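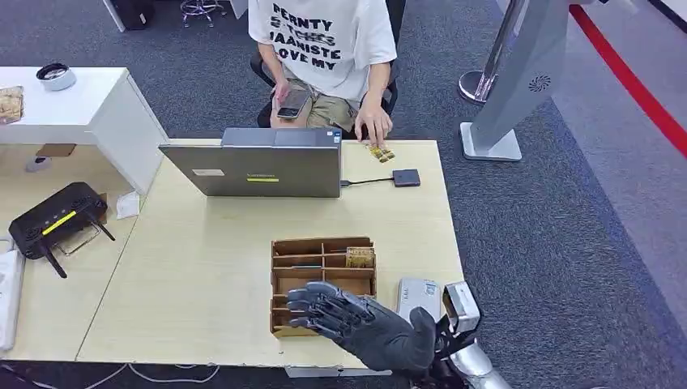 Vovance, the automation company that tests robots in offices and small stores, said in July that its machines can now handle some everyday sorting jobs, but that they are still too slow and too easily confused to be left alone with most of them.

The company has spent the past year on chores that people do with little thought: putting small packets into the compartments of a tray, wiping a counter, folding towels, restocking a low shelf. Each job was repeated 1000 times with a robot that has two arms and five-fingered hands.

Sorting packets into a divided cardboard organizer went best. The robot put the item in the correct compartment 800 times. In 272 of those runs it needed a second attempt at the grip before it could let go cleanly. Towels were the weakest result, and the company did not release a number for them.

"A packet is light and it slides," said Drita Kadrić, who runs the trials. "The hand has to come in from the front, get its thumb over the edge of the box and not knock down what is already standing there. A person does that while talking on the phone."

Desks have been harder than shelves, Kadrić said. Cables, laptops and loose packaging end up close to whatever the robot is supposed to pick up, and people keep using the same surface. The team stopped clearing desks before each run in the spring, and the success rate dropped at first – it has since recovered for sorting, though not for wiping.

Two businesses have signed up for a longer trial. Pálfi, a stationery wholesaler, wants help refilling sample trays. Genov, which repairs small appliances, plans to use a robot to return spare parts to their bins after closing at 6 p.m. Both will keep an employee on site while the machine is running.

Vovance is also writing its own task software, called Wova, which lets a worker show the robot a job by guiding its arm. The company says a new sorting layout takes 100 demonstrations to learn. Kadrić would like to get that much lower before the trials begin.

A home version is not planned. Kitchens and laundry rooms vary too much from one house to the next, Kadrić said, and the towel work has to improve first. The company has not given a price for the store model.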